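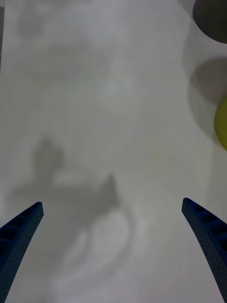 White tabletop, seen from straight above.

How to Get Stains Off a White Table

White tables are sold to people who believe they are tidy. I bought mine in that spirit one January, and by the end of the month it had a coffee ring, a turmeric smear and a blue line that matched no pen in the house. I've been cleaning it ever since, and most of what follows I learned by doing it wrong first.

Find out what you've got

The finish matters more than the stain. Look underneath the table for a label, or pull up the product page if you bought it online. If neither helps, pick a spot on the underside edge and test everything there before you let it anywhere near the top.

Painted wood scratches and softens. Laminate puts up with quite a lot but hates water getting in at the seams. Stone stains from acid, so keep the vinegar in the kitchen cabinet no matter what your aunt says. Glass will forgive you anything except a gritty sponge.

What you need

Dish soap
Baking soda
Rubbing alcohol
Two soft cloths, one of which you are prepared to lose
A white melamine sponge, for laminate only
Patience, or a podcast

Start with soap

I know. You came here for the trick, and the trick is warm water with a small squirt of dish soap in it. Wring the cloth until it stops dripping and wipe the whole table, corners included. A good half of my "stains" have been jam.

Dry it with the second cloth right away. Then go look at it from the side, with a lamp on, and see what you have left. 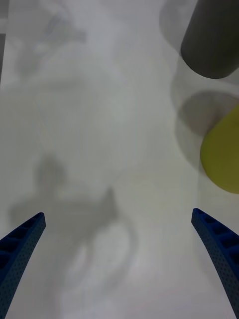
Whatever survived the soap gets the paste. Mix baking soda with enough water to make something like toothpaste, spread it over the mark, and leave it for ten minutes. Go do something else. Wipe it off with a damp cloth, using the kind of pressure you'd use on a sleeping cat. If the mark is fainter, do it again. If it looks exactly the same after two rounds, stop and move on, as a third round will mostly take off the shine.

Skip the paste on glossy paint. It will leave a dull patch in the precise shape of your effort.

Ink, marker and hair dye

Dab rubbing alcohol on a cloth, never straight onto the table, and blot. Turn the cloth to a clean part after every couple of dabs or you'll just be moving the ink to a nicer neighborhood. Open a window and keep it away from candles and the stove. On painted or lacquered tops the alcohol may lift the finish along with the ink, and this is where that test spot earns its keep.

I once spent an evening on a marker stain with a tub of Rolari paste a shop assistant had talked me into. The stain left. So did a fair amount of table.

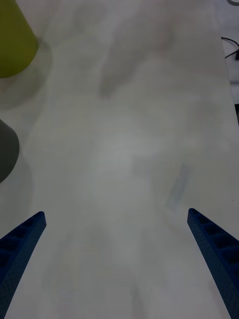
Dunstead Home Notes | 1,164 words with comments

Yellow and orange stains

Turmeric, curry, the oil off a pizza box. Wash first, then try the paste, then put the table near a sunny window for a few days if it's small enough to move. Sunlight fades turmeric better than anything I've ever paid for. It can also yellow some plastics and paints, so check on it, the way you would a cake.

Please don't mix cleaners. Bleach and vinegar together make a gas you don't want to meet, and bleach and ammonia are no better. If you feel you must use bleach, use it alone, diluted, on a surface whose label says it can take it.

When it won't come out

Real damage needs real repair. A burn or a deep scratch in painted wood can be sanded lightly with 300 grit, wiped clean, and touched up with matching paint, though "matching" is a big word for what the hardware store will hand you. There are more whites than you think. On laminate, leave the sandpaper in the drawer. There's no paint under there to find, only regret, brown and slightly fuzzy.

Or you can put a plant on it. I have a fern doing excellent work over the blue line.

Keeping it that way

Coasters help if they're already on the table -- a coaster in a drawer is decoration for the drawer. Wipe spills when they happen. Cut nothing on it. Give it the soap and water once a week, and keep newspapers off it when they're damp.

Comments
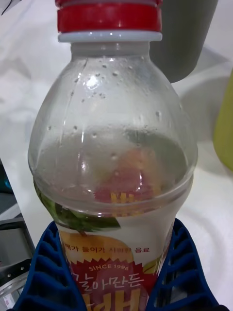
One reader writes that plain white toothpaste beat the baking soda on an old tea ring, but that the gel kind did nothing except make the dining room smell of mint. I tried it on the underside and it worked fairly well, so try that first if the baking soda is out of date or in the fridge on odor duty. Same rules apply: test spot, light hand, no glossy paint.

Another wanted to know about red wine. Blot it, soap it, paste it, and next time pour white.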